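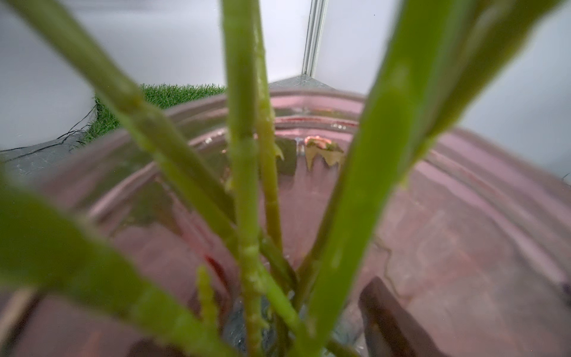 Figure 4. Wrist camera view at the pre-grasp position, stems in a pink-tinted clear container.

4.3 Recording stem-handling episodes

Read this section before you record episodes for the Henby task set. It assumes that the arm has been homed and that the wrist camera has passed the focus check in section 3.

1. Place the container inside the marked work area and load the plant stems. Use a mix of upright stems and broad leaves.

2. In the Sostus console, open Tasks and choose "stem_select". The episode limit is set to 200 by default. Leave it unchanged for a normal session.

3. Drive the arm to the pre-grasp position. Compare the live view with Figure 4. The rim of the container should be visible behind the stems, and at least one upright stem should be sharp enough for its nodes to be made out. Leaves close to the lens will be blurred. The policy is trained on views of this kind, so do not trim them away.

4. Lock exposure and white balance. Tinted walls shift the colour of the stems between episodes if either is left on automatic.

5. Press Record, wait for the tone, and carry out one grasp with the leader arm. Approach the target stem from above, close the gripper, lift until the stem clears the rim, and hold still until the second tone.

6. Label the episode as success, slip or wrong stem. Two stems lifted together count as wrong stem.

7. Return to the pre-grasp position. Turn the container by hand through about 20 degrees before the next episode.

CAUTION: Keep cables out of the path of the arm. Press Hold before reaching into the work area.

CAUTION: If water is spilt near the arm base, switch off at the wall and dry the area fully before restarting.

Note: Shiny patches at the bottom of a clear container give false depth readings. The depth filter discards them when "Reflective floor" is ticked. The setting is saved with the task and not with the user.

Note: Objects other than stems may be left in the container as distractors. Enter them in the distractor field in plain words. If the material is not known, give colour and shape only.

4.3.1 Effect of occlusion

The present policy was trained on 3,000 episodes recorded with this procedure. In the September tests (Grabowska and Duda, internal report 19), most failed grasps began from views in which a near leaf hid the lower part of the target stem. Adding a short sideways move before the approach reduced these failures but lengthened each cycle. The move is off by default. To turn it on, set "peek" to 1 in the task file and reload the task.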